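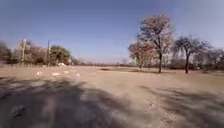
What does the Sternura home valuation report cost?

A single report is $25, and a pack of three is $40.

I bought the pack from Dasico in March, when my sister and I were settling what our late aunt's house in Pestthorpe was worth. The report arrives as a PDF of 10 pages. It lists recent nearby sales, lot size, tax history and a price range. The sales were current and easy to check against county records.

The range is too wide to be much help on its own — the top figure was some 10 percent over the bottom one. It also missed the second bathroom. I sent a correction through the site and got a revised copy the next morning, with no extra charge.

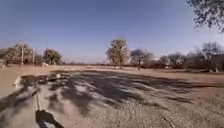
Compared with a full appraisal

We later hired Gallardo to appraise the house in person. Their number landed near the low end of the Sternura range. The lender would only accept the appraisal, so check with yours before you buy. For a first talk between heirs, the report did the job.

Reviewed 09/05/2020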